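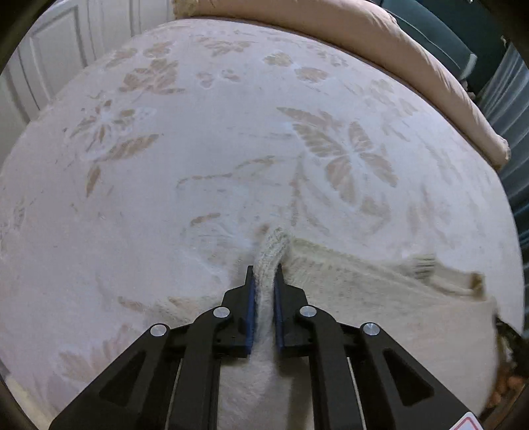

Off-white knit on a cream-white bedspread.

Living With a Hockey Bag

By Natanael Bastos
October

Last updated Thursday

The season has started at Drostitley and the bag is back in the hallway. If you have a skater in the house you know the bag I mean. It's the size of a loveseat and everyone walks around it for a day or so in the hope that somebody else will unzip it.

Somebody else is you. Unzip it in the garage if you have one, on the porch if you don't, and do it the same night. A bag that sits closed from the Thursday practice until the weekend game goes through changes, and the smell that comes out is a good deal harder to get rid of than the one that went in.

Getting it all dry

Everything comes out, including the things at the bottom that have been declared "not even wet." Pull the gloves open as wide as they'll go and stand them up on their cuffs. Loosen the skate laces all the way down and take the insoles out. Wipe the blades with an old towel, then put on the soft covers. The hard plastic guards are for walking in, and if you leave them on overnight you'll be shopping for rust remover by Thanksgiving.

You can buy a drying rack shaped like a headless goalie. I built ours out of a secondhand coat tree and a few wooden dowels, and it has scared every babysitter we've had. Put a box fan in front of it on low. Don't use a heater, and don't lay gloves on a radiator no matter how late it is. The palms go stiff as toast and start to crack, and palms are the expensive part.

Leave the bag itself open and upside down over a chair. If there's a puddle in it, tip the puddle out first. I mention this from experience.

Washing, and what can go in the machine

Jerseys and socks go in cold, inside out, with the hook-and-loop tabs closed. A tab that isn't closed will find the one good sweater in the load and eat it. Skip the fabric softener. It coats the fibers and the jersey quits breathing, and then your child complains about being hot in a building kept cold enough to store fish.

Shoulder pads, elbow pads and shin guards will survive a gentle cycle in a front loader if the plastic caps come off or the whole thing goes in a big mesh bag. Check the label before you believe me. Ours get washed every 6 weeks, which my sister-in-law thinks is disgusting and my teammates think is fussy. If your machine has a center post, use the bathtub: lukewarm water, a scoop of plain detergent, and half an hour's soak. Push everything under now and then with a plunger you have bought for this and nothing else. Label the plunger.

The water will turn gray. Try not to look at it too long.

Helmets never go in the machine. Wash the liner by hand with dish soap and a soft cloth and let it dry with the cage up. No bleach and no solvents, and don't peel old stickers off with anything stronger than warm soapy water and a thumbnail.

White vinegar, with limits

People will tell you vinegar fixes everything. It does help. Mix it half and half with water in a spray bottle, mist the inside of the gloves, and let them dry all the way. They'll smell like a salad for an evening. If you go past a light misting, they'll smell like a salad all season, and so will the car.

Baking soda in an old sock is fine for skates. Dryer sheets do very little except add a second smell on top of the first — lavender and locker room, a combination I can't recommend.

Black marks and torn socks

Puck marks on white shin pads or a helmet shell come off with a damp melamine sponge and light pressure. On jerseys, work a little dish soap into the spot with an old toothbrush and leave it for 2 hours before washing. Blood wants cold water and wants it right away. Hot water sets it, and after that you own a jersey with a story.

Hockey socks get holes at the calf, always, and usually the week of team pictures. Kausar Arain, who has kept her two sons in the same socks through an entire Siqueira tournament, showed me how to close one with a strip of knit cut from another dead sock. Lay it flat, patch from the inside, zigzag loosely so it can still stretch. I had been using duct tape. I stand by the duct tape for emergencies between periods, but take it off before the wash or you'll be picking gum out of the lint trap.

The tape situation

Tape balls end up everywhere. Hang a small bucket from the rack and make it the rule that old tape goes in there. It will be obeyed for roughly 3 days. For the sticky stuff left on shin guards and stick shafts, rub with a bit of cooking oil on a paper towel, then wash the oil off with soap. Keep the oil away from the handle end unless you like watching a stick travel without its owner.

Keep a spare pair of laces, a screwdriver for the helmet, a roll of clear tape and a dry pair of socks in a zip bag in the side pocket. Write the name on the zip bag in marker. Then put a second, identical set in the glove compartment and don't tell the skater it's there, so it will still be there in February.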